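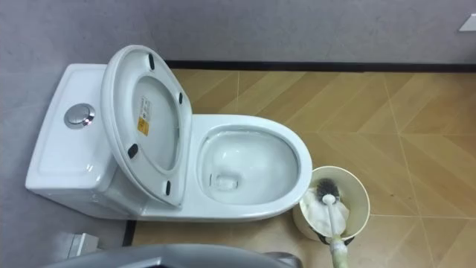
The restroom test: lid up, brush within reach, grout lines everywhere.

I have shopped for a lot of dull things in my working life. Carpet. Boilers. A dishwasher the size of a garden shed. None of them got me into as many arguments as the cleaning robot, and we haven't even signed for one yet!

Some background. I look after the budget at a small group of guesthouses, nine buildings in all, and last July my boss, Maribeth Sarmiento, came back from a trade show with a tote bag full of brochures and a gleam in her eye. She wanted a machine that could do bathrooms. I wanted new gutters. We agreed I would at least run the numbers (the gutters, I'm sorry to say, are still waiting).

The first thing I learned is that the price on the brochure is the price of getting the thing to your door. After that come the charger, the spare battery, the brush heads, the software plan and a line called "site readiness" that nearly made me spit out my coffee. Brokeo, the first supplier we talked to, had site readiness down as optional. Then their man came out, walked through two of our buildings and made it a good deal less optional. Door thresholds, mostly. And Wi-Fi, which in the older houses has always been more of a rumor.

Furnival was more upfront. They only lease, and they wanted three years. Three years is a long time in this business, and Liam Ashworth, who keeps our buildings running and has never met a contract he liked, asked what happens if the arm gives out in month 20. They'd swap it, they said. How fast? Well, that depended. Liam wrote "depends" on his pad in very large letters and turned it around so they could see it.

So I started a spreadsheet, and I have to say I got very fond of it. We have 138 bathrooms across the group. Every one gets cleaned at least once a day in season, and somebody has to kneel on that tile and reach behind that bowl to do it. I put in wages, supplies, overtime and the hours we lose when people's backs and knees give up on them. Then I put in the machine, with a person alongside it, because I don't believe in the version where the person disappears. On the first pass the robot lost, and by a lot.

It did better when I stopped asking it to do everything. Beryl Mapplebeck, our head housekeeper, put me straight on that over lunch. She doesn't want help with mirrors. She can do a mirror in her sleep. She wants help with toilets, and the floor near toilets, and she'd happily keep the rest. Once I priced it for that one chore - one machine per building, busiest houses only - the gap got small enough to talk about in polite company.

Beryl also wrote our list of questions for suppliers, and it's far better than mine was. Can it pick up a brush and put it back in the holder? Can it deal with a lid somebody left up, or down? Does it know a skirted base from the old kind with all the pipework showing? Who cleans the robot? That last one got a long silence from Brokeo and a whole page from Astetti, which bumped Astetti up my list right away.

I called around for advice too. Nigel Lightfoot and his brother Howard run a motel and bought early, and they don't agree on a single thing about it. Nigel says he'd buy again tomorrow. Howard says to put aside a tenth of the purchase price every year for parts and then hide a bit more where Nigel can't find it. I've gone with Howard's number.

Where does that leave us? With a trial, if I get my way. One machine, one building, one season, and an exit clause Liam has read twice. I've set aside money for Beryl's team to be trained on paid time, which two of the three quotes left out completely. I've also budgeted for matching brush holders in every bathroom, easily the cheapest line on the sheet and the one Maribeth keeps questioning.

She has the final version on her desk now. The gutters are on page two.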